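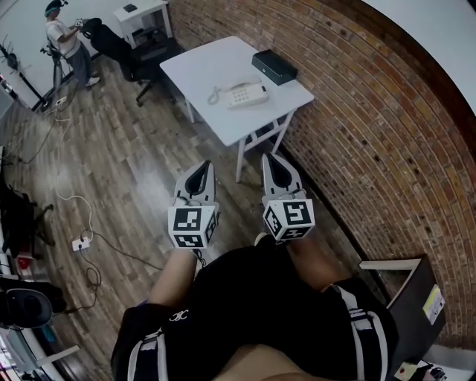 Start position in front of the phone table, head camera view.

Phone handset task: tracking of one finger is lost when I turn the wrist

Asked by plistev_lab, Jun 19, 2026

Hello all. I am recording demonstrations for a telephone task: take the handset, put it back on the base. I hold the gripper in my hand and do the task sitting. Each finger has a marker cube, and from the cubes I calculate how wide the fingers are open. The recording goes into Pletel, and after that I replay it in the Vuston viewer to check.

I have 82 demonstrations now. In 37 of them the opening width jumps to zero for a short time, always when I turn my wrist to come to the handset from the side. When I keep the wrist straight, the width is a smooth line. I tried a slower turn and it is a little better, but then the demonstration looks unnatural and I don't want the policy to learn so slow a movement.

My questions: must I throw the 37 away? And is it better to change how I move, or to change something in the setup? The lamps in the room I cannot change.

2 answers

Answer from Gearóid Breathnach (accepted)

Don't throw them away yet. First look at how long the gap is. In our group at Plistevholm we fill a gap if it is shorter than 24 frames and the fingers were not closing when it started. If the loss comes exactly at the grasp, we delete the demonstration, as a guessed width at that moment teaches the wrong thing.

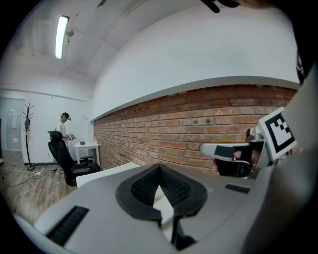
For the wrist turn I would check the angle of the marker before anything else. A square pattern is found easily when it faces the camera, and badly when it is seen from a low angle or catches a bright reflection. In the gripper view the marker behind the finger is already tilted, and the long ceiling light is glowing in the same view, so test whether the light reaches the marker face when your wrist is turned. Print the pattern on matte paper if yours is glossy. Also check your exposure setting. If it is automatic, a bright lamp coming into view makes the rest darker, and the black and white squares become hard to separate. I fix the exposure by hand before the first take and I do not touch it again until the end of the session.

About moving slowly: please move as you normally would. Only make a short stop, open hand, before you go to the handset. It gives the tracker one clean reading and it costs nothing later. The method with the gap filling is from the notes of Ó Briain, which were passed around here in December, if somebody has a link please add it.

Answer from cablehand2

same problem here, i put the table higher and it went away. no idea why

Comment by plistev_lab: Thank you both. The exposure was on automatic. I fixed it and made 2 new recordings with the wrist turn, no jump in either of them. I will check the length of the gaps in the old ones tomorrow.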